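Donnerstag, Werkstatt Fluststead

Kleinteile aus der Spielzeugkiste durchgesehen. Vorher die graue Wanne ausgewischt, der Boden bleibt verschrammt, das geht mit Lappen nicht weg. Tiere und Figuren sollen in die Boxen von Totolby, der Rest kommt nach Altidby. Die Boxen fassen 200 g, für Orange und Rot brauchen wir 2 davon.

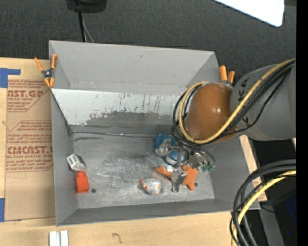 Aus Altidby kam mittags der Einwand, man solle nicht nach Farbe sortieren, sondern nach Größe, sonst passe beim Einräumen der Deckel nicht. Stimmt bei den flachen Teilen mit abstehenden Enden, die verkanten sich gern. Bei den runden ist es egal.

Liste Mancuso steht jetzt bei Nr. 138. Etiketten fehlen noch, morgen nachdrucken.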